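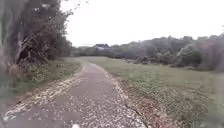 The footpath at Nemley, with open grass to the right and trees to the left.

Path robot to be shown to the public at Nemley open afternoon

Residents and walkers are invited to Nemley in September to see a small wheeled robot drive itself along the footpath. The open afternoon has been arranged by Gosteck, which makes the robot, and Foulkes, the grounds maintenance firm that hopes to use it for path inspections.

The robot is called Riller. It is built to travel along paths in parks and open land and to keep a record of their condition, so that repairs can be planned before the surface gets worse. It does not carry goods or passengers.

Demonstrations will start at 2pm. Each run covers 1198 metres out along the path, and the robot then turns and comes back. Visitors may walk behind it with a member of the Gosteck team, in groups of up to 20. Places on the walks will be given out on arrival.

Nemley was picked for the demonstration because its paths are ordinary ones. There are no painted lines or kerbs for the robot to follow, and loose material collects along the edges. A machine that works only on clean, new tarmac would be of little use to the people who look after places like this. 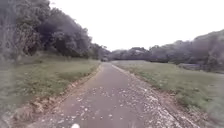 Pale debris on the asphalt, with a grass verge on the left and the field on the right.

Leaf litter is one of the harder things for Riller to deal with. When leaves and soil build up along the side of a path, the true edge is hard to find, and the robot has to judge where the firm surface ends. It does this by comparing the path with the grass on both sides and keeping to the part in between. If it cannot decide, it stops and calls its operator.

Gosteck has made 11 trial runs at Nemley so far. The operator walked with the robot on every one of them and was able to stop it at any time with a handheld switch. The same arrangement will be in place at the open afternoon. Riller travels at walking pace and gives way to people, dogs and bicycles by stopping until the path is clear.
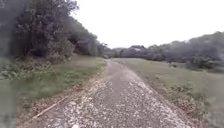 Foulkes currently inspects its paths on foot, with notes made on paper and typed up later. The firm says this work will carry on. What it wants from the robot is a regular record between the main inspections, especially in autumn and after heavy rain, when surfaces can change quickly.

After each walk, visitors will be able to look at the route on a screen and see which parts of it Riller has marked for a second look. Staff from Foulkes will explain how a mark is checked and what sort of repair might follow — filling a hole, for example, or clearing back a verge.

The robot's cameras point at the path ahead. Anyone with questions about how the recordings are kept and who can see them is welcome to raise them on the day. Printed notes on the subject will be available to take away.

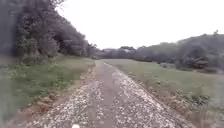 GOSTECK | Field Trials Team

The open afternoon is free and there is no need to book. Children are welcome but should stay with an adult during the walks. Stout shoes are advised, as the going underfoot is uneven in places. Dogs should be kept on leads while the robot is moving.

The path will remain open to everyone throughout, and walkers who do not wish to take part can pass the group as normal. If the weather is very wet the walks will be called off, and a notice to that effect will be put on the Gosteck and Foulkes websites by 11am.

Comments on the trial can be handed in on the day or sent to either firm until the end of the month. Gosteck and Foulkes will publish a short report on the Nemley runs once the comments have been read. No decision has yet been made on regular use of the robot.

Press enquiries, including requests to attend a demonstration or to film the robot, should be sent to the Field Trials Team at Gosteck.

ENDS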